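Signed up for the Florutex home trial back in January. Two arms on a stand, one kitchen, ten evenings of "hands-free table reset." I've now had eight of the ten and I have thoughts. Thread.

First, the pitch. The Florutex brochure says the arms will "return your table to its resting state." My table has never had a resting state. My table has been in use, continuously, since I bought it.

Price, for those of you already scrolling: you pay 50 a month for the basic plan and 56 if you want it to do cutlery. Yes, cutlery is an add-on. Yes, I paid it. It's six dollars and I own a lot of spoons.

Setup was Vinh Tô from the local dealer, two hours, very patient, drank my coffee, told me to move my chairs back and then moved them himself when he saw how I'd done it.

He also asked whether I wanted to clear the table first "for a cleaner baseline." I said that sounded like the thing I was renting the arms to do. He wrote something down.

The good: it's gentle. I was braced for a broken bowl by evening two and I still have all my bowls. It treats a fork like something on loan from a museum.

The less good: it treats a fork like something on loan from a museum. One fork. My neighbor Yatziri Robles came over to watch, brought her own chair, and went home before it got to the second one.

It also has opinions about shiny stuff. Steel plate under the ceiling light at 7 p.m.? Long pause. Same plate at 10 in the morning? No trouble at all. Support told me to try "softer ambient conditions," so now I'm having dinner in the gloom like a Victorian.

Noise is fine. Quieter than the dishwasher, louder than the fridge. You can hold a conversation over it, though in practice everyone stops talking and stares at it.

Some of you asked what it's like with real mess and not the one lonely mug from the promo video. OK. Real mess:
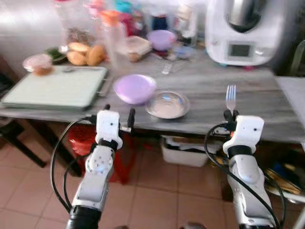
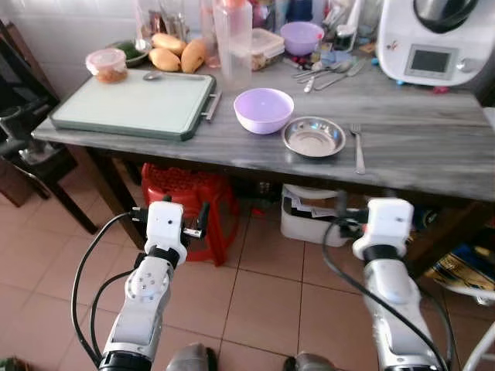
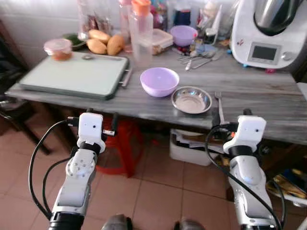 Anyway, the app. The app is where I lose my sense of humor. You get a "session score" out of 25 and no explanation of what the points are for. I got a 19 and felt proud for an entire evening, then remembered I hadn't done anything.

You can name your zones. Mine are Food, Not Food, and Ask Me. Ask Me is most of the table. It does ask, to be fair, by sending a notification to a phone I've left in another room.

Nhi Trình wanted to know how it compares with the Sustetico one she had over the summer. I only saw hers twice, but that one was faster and also once put a lemon in the cutlery drawer with total confidence. I'd call it a matter of temperament.

Battery people: there is no battery, it plugs in. Cable people: yes, there are cables, and yes, they hang down where you'd like to put your knees.

Would I keep it? At 50, for someone with sore hands or a bad back, I think there's a real case. My aunt would get a lot out of it and would also name it within the hour.

For me, a person who could clear the table in four minutes and simply doesn't, harder to say. I've spent whole evenings supervising a chore I used to ignore for free.

Two sessions left. Vinh says there's a software update before the next one that helps with plates. I've asked for the shiny plate specifically. Will post the score.

Oh, and the return window is up to 25 days from install, which the app mentions on the fourth screen of a menu called "Wellness." Go look before you sign anything.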